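Blue ribbed fingers going soft - replace on a schedule or wait?
Bench Automation Forum > Grippers and End Effectors

papercrane_mo
13 April 2026
Hello all, and thanks in advance for putting up with a long post. We run a small tabletop arm with the blue flexible fingers, the kind with the ladder of pockets down the inside face. It picks up cups and small bowls, sets them down somewhere else on a white table, and does that all day long. The arm is a Sokidar and the fingers come from Bandano, for anyone who wants to know.

Lately the left finger seems to close a hair behind the right one, and light cups get nudged before they get gripped. I've checked the mounting screws twice and they're snug. The log says this pair has 1,156 cycles on it, which didn't strike me as a lot, but I'm fairly new at this and would love to hear what the rest of you do.
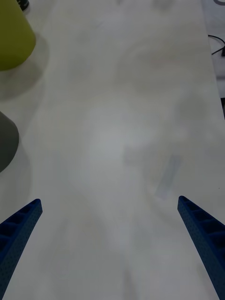 My other worry is the wrist camera. I set the open position so both tips stay in view, and I like being able to see them, but the tabletop has picked up smudges over time and I wonder if the software is reading some of them as edges. I wipe it down with plain water and a soft cloth. Is there something better, or should I leave well enough alone?

gasket_and_tea
Welcome! Nice clear write-up. I'd change the fingers as a pair at 700 cycles and not think about it any further. We did that on our Bergmann cell all last July and had far fewer dropped parts. A new finger next to an old one never closes evenly, so please don't swap only the left!

lowgear_lou
I'm going to disagree with gasket, in a friendly way. Throwing out good fingers on a number seems like a waste to me. Ours are well past that and still fine. Take both off, lay them side by side, and press each tip with your thumb. If they push back the same, the fingers aren't your trouble and I'd look at the linkage, or the zero.

gasket_and_tea
Fair enough, though your parts are foam blocks and mine are glass, so I suppose we're both right for our own benches. I'd still rather lose a finger early than sweep up afterward.

tidewater_dot
Seconding the zero. Ours drifted after a firmware update and it looked just like this. Open all the way, power down, let it sit 12 minutes, then home it with nothing between the fingers. As for the table, a drop of dish soap in the water helps a lot - rinse it well, though, or you'll trade smudges for streaks. We ended up putting down a matte sheet from Cernlow and I've been very happy with it.

papercrane_mo
Thank you, this is all so helpful. I did the thumb test over lunch and they feel the same to me, so I rehomed it the way tidewater described. It ran 13 picks with no nudging, and I'll keep an eye on it. I did order a spare pair, gasket, so you've half won me over. Does anybody know if they keep all right in a drawer?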